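Frequently Asked Questions

Do I need any experience to join the Gashaw Makers' Room?
None at all! Plenty of our members walked in never having held a screwdriver, and a few still prefer the sewing corner, where you will find Senga Dalgleish most evenings with a kettle on and a chair pulled out for whoever turns up.

How much does membership cost?
It's $100 for the year, and that covers everyone living at your address. If that's a stretch right now, please write to us — we would much rather have you here than not, and we keep these conversations private.

Can I bring my kids?
Yes, please do. Children under 12 need a grown-up with them the whole time, and the wood shop is for ages 16 and up.

Is there parking?
There's a small lot behind the building, reached from Skirkeo Street, and it fills up quickly once the evening classes start at 7:00. The bus stops right across the road, if you'd like to skip the hunt for a space.

What should I wear?
Closed shoes, and nothing you'd be sad to get glue on. Long hair should be tied back in the wood shop (we keep a bowl of hair ties by the door).

Can I just drop in and work on my own thing?
Of course. The tables are shared, so bring a friend or sit down next to someone new.

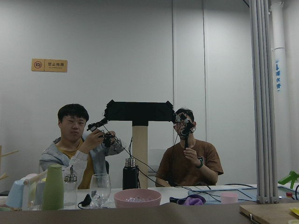
Two at the white table, hands full.

Can I leave a project overnight?
You can, on the shelves by the sink, with your name and the month on it. Anything still marked June when September comes will get a friendly call from Neville Rudd, and after that it goes in the spare parts bin.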